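Bar work by machine

Drawing a drink from a tap is a chore often given to general-purpose robots, and one they can do in the sense that a toddler can do the dishes. The machine must hold a cup under the spout, work the tap and stop in time.

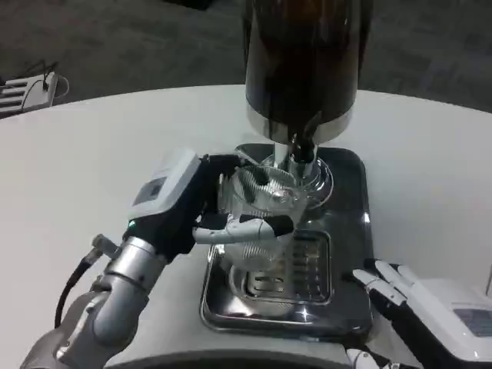
A robotic hand holding a ribbed plastic cup at a beer tap.

Thin plastic is the usual trouble, as a firm grip crushes it and a polite one drops it. In May, the Bilgin trials set 3 robots to the task at a mock bar in Bisura. The Kukard entry filled 10 cups out of 19, while its 2 rivals mostly filled the drip tray. Human bartenders were not invited to compete. Carrying the drink to a customer remains a separate field of study.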